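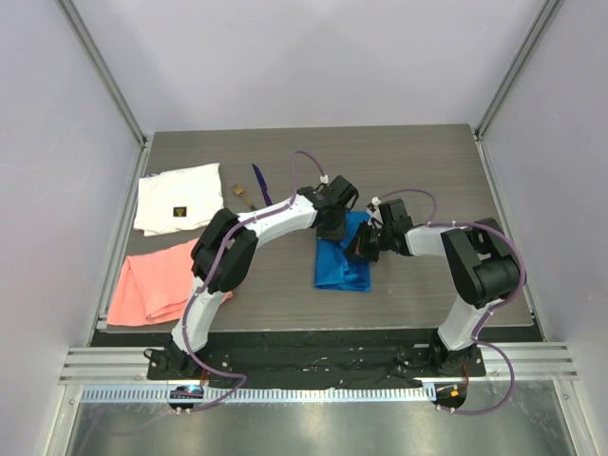
3 min read

Prastcombe cloth library will reopen in August with one way of folding

The cloth library in Prastcombe will open again in August, after a break of several weeks in which the whole stock was washed, sorted and put on new shelves. Residents can borrow tablecloths, napkins, tea towels and plain cotton cloths for parties, school events and street lunches, as they could before. What is new is the rule about folding.

Until now each borrower brought the cloths back folded in his or her own way, or not folded. The library owns 600 pieces and its room on Pimentel Street is small, so the piles were often falling over and it was difficult to see which size was in which pile. From the reopening, every cloth will be kept as a flat upright rectangle, with the layered edges together at the bottom. Borrowers are asked to return them in the same form.

"I have folded cloths all my life and I thought there was only one way," said Thaís Lins, who runs the library. "Then I looked at our shelves and I counted five or six ways in one pile. It was very bad for finding a big one when somebody is waiting at the door."

The blue cloths are the most asked for, and they were the first to be done. They are also the ones that give the most work. A fold in the middle of the fabric rises up easily, and the wrinkles spread from there to the side, as in the bright blue one on the grey table. Ms Lins advises to press the lower part flat first and to leave the middle for later. She does not want people to iron the cloths at home. In the past year two of them came back with a shiny mark from an iron which was too hot, and these are now used as cleaning rags.

A sheet with drawings of the fold will be put in each bag. It has no words, only lines and arrows, so it can be used also by the children and by those who do not read English well. The sheet was drawn by Ullano, a small printing workshop in the town, which made 200 copies without payment.

The new shelves were paid for with a grant of £3,000 from the Pesness Fund. They are narrower than the old ones and there are more of them, with 33 sections in total. Each section has a coloured label with the size of the cloth. The long tablecloths, which before were kept in boxes under the window, now have their own place near the entrance. Some of them are more than two metres long and it is better if two persons fold them together.

The borrowing rules stay the same in other points. A resident can take up to eight pieces for one week, and the deposit is given back when everything is returned clean. Stains must be mentioned, but there is no fine for them. A lost napkin costs £1 and a lost tablecloth £6.

Not everybody was happy with the plan at the beginning. A few regular borrowers said that they already do the library a favour by washing, and that folding to a pattern is too much to ask. Ms Lins answered that a cloth which comes back in another fold will be accepted, and it will be folded again on the table before it goes on the shelf. She hopes that this will be rare by the end of the year.

On the first morning there will be a short demonstration at 10.30, with tea, and people may bring a cloth from home if they wish to practise on their own things. The library will also take gifts of plain cotton on that morning. Patterned and synthetic cloths cannot be accepted at the moment, as there is no section for them.

The entrance is from the courtyard, through the green door.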